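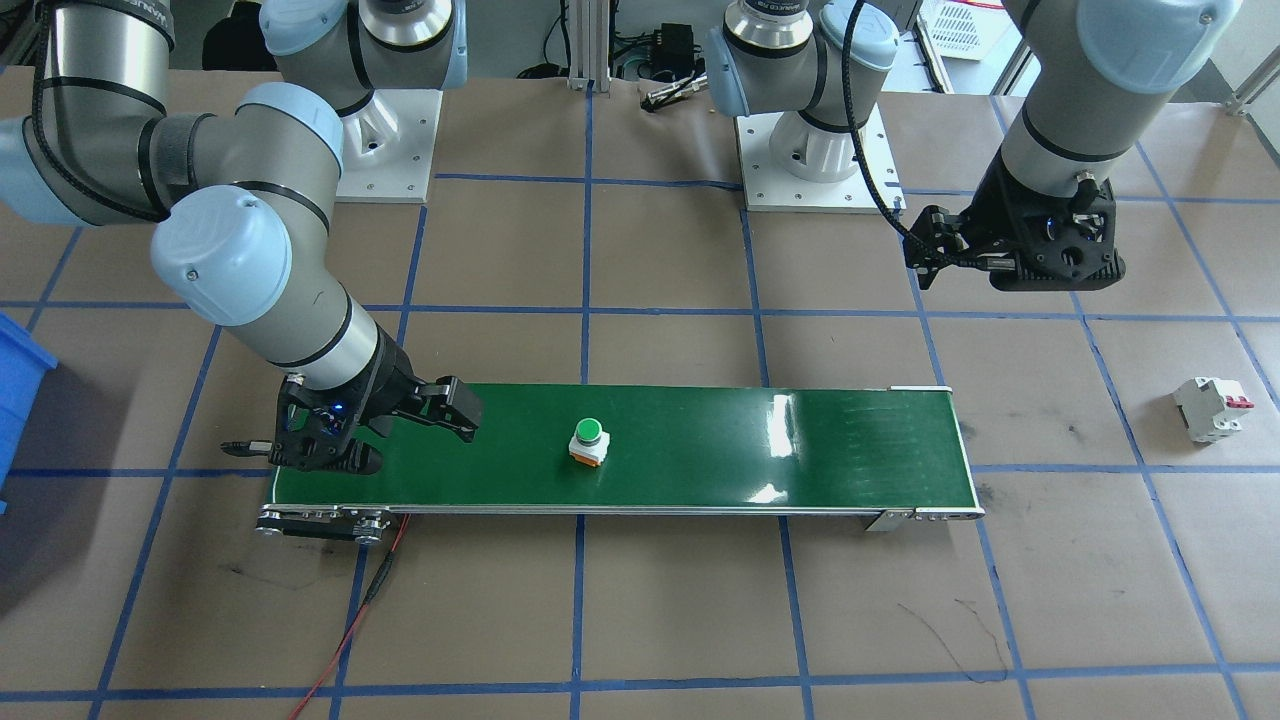 Wovthorpe Football League Adopts Revised Jersey Number and Fabric Standard

WOVTHORPE, June. The Wovthorpe Football League has approved a revised equipment standard covering jersey numbers, fabric weight and sleeve markings for all member clubs. The standard takes effect with the opening Sunday of the coming season and replaces the version the league has used since 2000.

Front and back numbers must now be at least 10 inches tall, with a stroke width of 2 inches. Numbers may be sewn or heat-applied. Screen-printed numbers remain legal for preseason games only. The color of the number must contrast with the jersey body under both daylight and stadium lighting, and a border in a third color no longer counts toward that contrast.

Jersey supplier Tuma will produce the home and road sets for all 17 clubs. Samples were submitted in both mesh and solid knit. The league selected the solid knit for the body and mesh for the side panels. Clubs that own alternate jerseys may continue to wear them for one season, provided the numbers meet the new size requirement.

Number kits will be supplied by Jevis and shipped flat, by club, ahead of training camp. Each kit contains a full run of digits in the club's registered color. Replacement digits can be ordered singly through the club equipment manager.

Captain patches move from the left chest to the right shoulder. Sponsor marks are limited to one per jersey and may not touch a number or a seam.

Officials will inspect jerseys during the pregame equipment check. A player whose jersey does not comply may not enter the game until it is changed. Repeat violations will be reported to the league office, which may fine the club.

The full text of the standard, including measurement diagrams and the Cho color reference chart, is available to member clubs from the league office. Requests for alternate jersey approval must be filed in writing before the first preseason game.

Media contact: Wovthorpe Football League, Communications Office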